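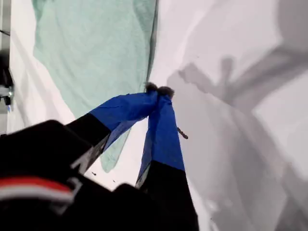
Green cloth, close up at the seam.

Re: Folding knit tees for the shelf – which way are people doing it?

To the Illell clothing exchange list

On January 2018 the list received:

> We have 200 short-sleeved tees to get folded for the Culeck
> sale table and three different folds in use. Half the pile
> slides over when somebody pulls one out. Can we settle on
> one way? Also, do the sleeves go in before or after the
> sides? The sheet from Brinusero says before, but the stacks
> that came from there look like they were done the other way.

I fold most of the knits at the Chidiac room, so I'll answer for those. Button shirts are a separate matter and I don't do enough of them to have an opinion.

Lay the shirt out on a bare table, collar away from you and hem toward you. Smooth it from the middle out to the sides with flat hands. Don't pull on the hem to get it straight. Thin knits stretch, and then the bottom edge comes out wavy.

Start with one side. Bring it over the front from the shoulder down, with the sleeve going along. You want a straight fold line from shoulder to hem.
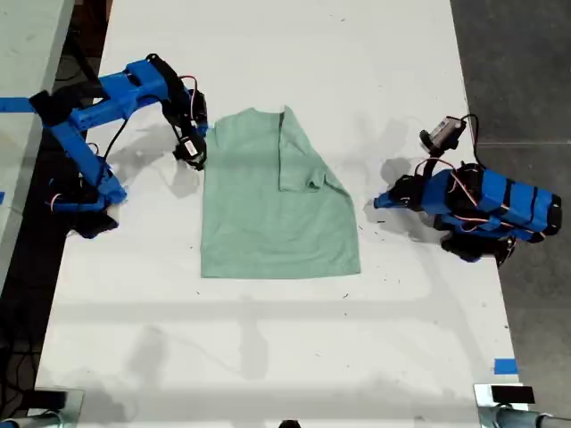
Right side folded over, with the sleeve opening bunched at the lower end of the flap.

Look at the sleeve before you go on. If the opening is bunched up, open it with two fingers and press it flat. A bunched sleeve makes a lump, and a lump under every shirt in the stack is what sends the pile over. I would bet that is the trouble with the Culeck table more than which fold is used.

As for sleeves before or after, I have done both. With the sleeves brought in across the chest first, the shirt is easier to square up and you can see both of them before anything covers them. With the side and sleeve going over together you save a step, but you have to reach in and fix the sleeve more often. For new people I would teach sleeves first. For a soft, light tee like the green ones I would do sleeves first no matter who is folding. 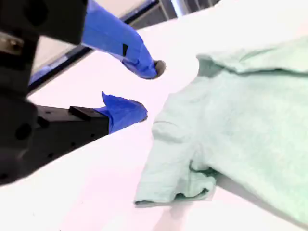 The other thing is the surface. A tablecloth grips the knit and the back of the shirt creeps while you smooth the front. We took the cloth off at Chidiac in October and left it off. Wipe the table down before light colors go on it.

After the sleeves and sides, bring the hem up to just under the collar, then fold once more. Collar to the front on the shelf, so the size can be read without taking the shirt out. That makes a stack of roughly 60 to a shelf if you split it into short piles. Two shelves is all we have, so the rest stay in bins. 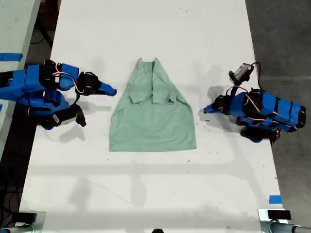

Sleeves in across the chest, collar end at the top, hem straight.

If the shirt has been balled up in a bag, give it one shake by the shoulders before laying it out. The small wrinkles will mostly go under the weight of the pile. I don't iron tees for the sale table.

I can bring the folding boards over to Culeck if they would help, but they are cut for adult medium and up. The kids' sizes have to be done by hand. Somebody also needs to say whether the long-sleeved ones are going out on the same table – I have a bin of them here and have not started.

Search the archive Enter keywords Go

Recent in this list
Bins needed, any size with a lid
Re: Hangers or shelves for sweaters
Brinusero drop-off, side door only
Size stickers that come off clean
Re: Re: What to do with single socks

Contact the list owner | Copyright Illell clothing exchange | Back to top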